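Catalog > Packing Bench > Label and Waybill Stations > Pace 5 Waybill Reading Station

Pace 5 Waybill Reading Station

The Pace 5 is a bench-mounted reading station for outbound parcels. It consists of a flat pad, on which the parcel is set down, and a black upright housing at the far side of the pad. It is supplied by Skallau for fixed packing lines and for single benches with mixed parcel sizes.

The pad is dark gray with a matte surface. A white scale is printed along one long edge, graduated with numbered marks, so that the operator can take a parcel dimension without moving it to a separate rule. The contactless symbol in white marks the tag reading position. Tagged totes and return cards are read when placed over the symbol. Printed waybills are read from overhead and do not need to be centered on it, but the whole barcode must lie within the pad.
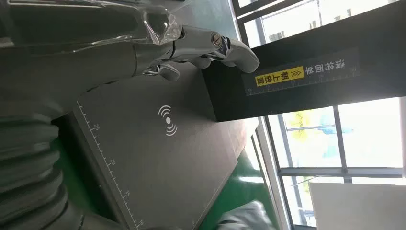
Pad with edge scale and contactless symbol, housing behind. Label text: 请将面单朝上放置 (place the waybill facing up).

The placement label on the housing is in Chinese, with the second half of the instruction in black on yellow. Stations for other sites can be ordered with a blank strip and a loose label set in English or French. Labels should be applied to a clean, dry face and left for 20 minutes before the station is wiped down.

Mounting

Set the station on a level bench. The pad must sit flush against the base of the housing. A gap at this joint shifts the zero point of the scale and allows thin mailers to slide under the edge. Do not place metal sheet beneath the pad, as it shortens the tag reading range. If the bench top is steel, fit the Lollow spacer under the full area of the pad.

Operation

Place one parcel at a time, waybill up. Wait for the tone before lifting. Glossy pouches may need to be smoothed flat by hand if the barcode is creased. The internal log holds 3,000 reads and overwrites the oldest entry first. Export to Nemari bench software is by cable only.

Cleaning

Wipe the pad with a damp lint-free cloth at the end of each shift. Solvent cleaners dull the printed scale and are not covered under warranty. Check the scale for wear every 1,000 operating hours and replace the pad if any graduation is unreadable.

Ordering

Station, pad and cable are supplied as one item. Replacement pads are sold singly. Spacers and label sets are ordered separately. Pads shipped before April use the earlier connector and require an adapter.

Technical questions: Blandine Riviere, bench equipment desk. Spare parts: Rebecca Sanna.

Filed under: Packing bench, Waybill readers, Contactless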